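Budget matériel du second semestre : ce que coûte réellement un poste de préhension

31 janvier 2018

Je reprends le chiffrage là où je l'avais laissé en fin d'année, avec les devis à jour et une liste de postes un peu plus longue.
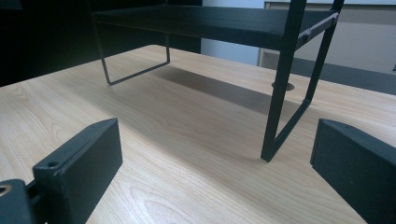
Le périmètre d'abord. Il s'agit d'équiper un deuxième poste de travail pour la collecte de démonstrations à la pince tenue en main, puis d'y ajouter un bras en juillet si le budget le permet. Le premier poste tourne depuis l'automne avec du matériel acheté au fil de l'eau, sans plan, et j'ai payé deux fois les frais de port sur à peu près tout. Cette fois je groupe les commandes.

Les doigts de pince sont la ligne la plus facile à sous-estimer. Je les comptais comme des pièces durables, ce sont des consommables. Chez Pulard, la paire revient à 74 euros hors taxes, avec une remise à partir de la dixième. J'en prévois 9 pour l'année, ce qui nous laisse juste sous le seuil. J'ai refait le calcul avec une paire supplémentaire : la remise ne couvre pas le surcoût immobilisé, je reste donc à neuf. Marty propose moins cher, mais avec un entraxe de fixation différent, et il faudrait reprendre l'adaptateur sur toutes les pinces existantes. Mélanger deux standards de fixation dans un même atelier est une mauvaise économie, je l'ai vérifié une fois et cela me suffit.

La visserie est chiffrée à part. Un coffret assorti, du frein-filet, deux clés dynamométriques de petite plage. Le couple de serrage des doigts se contrôle à chaque changement de paire et la clé actuelle est partagée avec l'établi de mécanique, où elle se trouve toujours quand on en a besoin ici.

Pour la caméra, j'ai hésité entre deux références du catalogue Cinus. La plus chère apporte un obturateur global, la moins chère un champ plus large. À vitesse de main normale, le flou de l'obturateur déroulant dégrade le suivi de pose sur les rotations rapides du poignet ; un champ étroit se compense en partie par le placement, le flou non. Je prends l'obturateur global et je rogne ailleurs. Délai annoncé : 25 jours ouvrés. À intégrer dans le planning, sachant que le câble à verrouillage est une référence séparée, avec son propre délai.

Vient ensuite le mobilier, que la plupart des budgets oublient. Un bureau ordinaire convient très bien pour la collecte à main levée. Pour le bras, c'est autre chose : il faut un plateau qui ne fléchisse pas au serrage, un passage de câbles et de quoi brider l'embase. J'ai retenu un plateau épais avec piètement soudé chez Casach, livré non monté. Les petits objets de mise en situation (étagères de bureau, supports, boîtes, bacs) sont regroupés sur une seule ligne, plafonnée. Les structures en fil ou en tube fin sont les plus utiles à avoir en plusieurs modèles : elles occupent peu de surface dans l'image, se confondent facilement avec un fond sombre et la profondeur y est souvent mal estimée. Autant en acheter de formes et de teintes variées dès le départ.

L'éclairage passe à deux panneaux diffusants. Les plateaux vernis renvoient des reflets qui se déplacent avec la caméra, et un seul point lumineux donne des ombres trop marquées. Coût modeste, effet immédiat sur la régularité des prises.

Reste le stockage. Je table sur environ 40 gigaoctets par journée de collecte, avant tri. Avec une copie locale et une copie distante, le volume réel double, et c'est la ligne qui augmente tous les mois alors que toutes les autres sont payées une fois. Je l'ai donc sortie de l'investissement pour la mettre en fonctionnement — la comptabilité préfère, et la courbe est plus lisible.

Le bras lui-même n'est pas commandé. J'attends un devis ferme qui détaille l'armoire, le boîtier de validation et la première année de maintenance. Le devis reçu en décembre affichait un prix d'appel pour le bras nu, sans aucun de ces trois éléments.

Ordre des commandes : caméra et câble en premier à cause du délai, puis doigts et visserie, puis mobilier. L'éclairage peut attendre la réception du plateau. Je mettrai le tableau à jour à chaque facture, avec une colonne pour l'écart au prévisionnel et une autre pour le port.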